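The Clelalard Round Tablecloth

By Florencia Orellana
24 June 2022
Reading time: 2 minutes
Print | E-mail this page

If you've ever folded the washing on a bare table and had a zip skate across the finish, you'll know why we're so fond of a proper cloth. The Clelalard is our round one, in a soft yellow-green that we've come to think of as the colour of a pear just before it's ready.

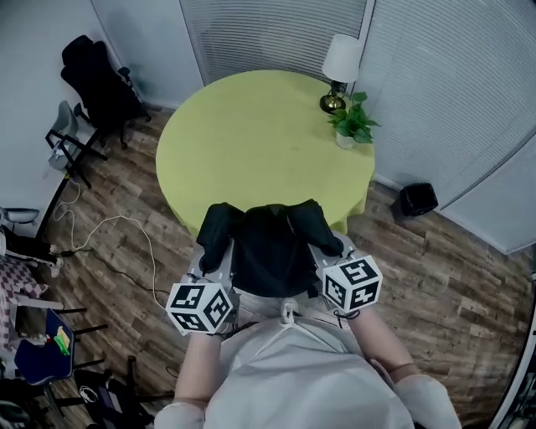
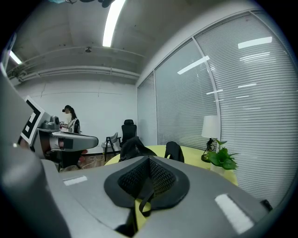 We first made the Clelalard for dining, and plenty of you do use it for dinner, but the letters we get are mostly about everything else that goes on at a round table – hanging up shirts, mending, sorting the odd socks, wrapping parcels for the grandkids. So when Ornella Caruso redrew the pattern in May she gave it a deeper drop, up to 30 cm on our smaller size, and it now hangs in nice easy folds instead of sticking out like a stiff little skirt.

The colour is a friendly one to work on, too. Dark clothes show up beautifully against it, so you can find the buttonholes on a black jacket without dragging the whole lot over to the window (my eyes are not what they were!). It's also cheerful with a bit of greenery and a white lampshade, if you like to leave the table dressed in between jobs.

Care is simple. Wash it warm with similar colours, give it a good shake and dry it on the line. A warm iron on the wrong side will bring it back if it's been sitting folded in the cupboard. Please don't bleach it – the yellow goes first and you'll be left with something rather grey.

The small size is $29, and a set of seven matching napkins is another $13. We do seven because one always goes missing. For an unusual table, measure straight across the middle and send the number to Talha Siddiqui in our workroom, who'll write back with a price before anything is cut.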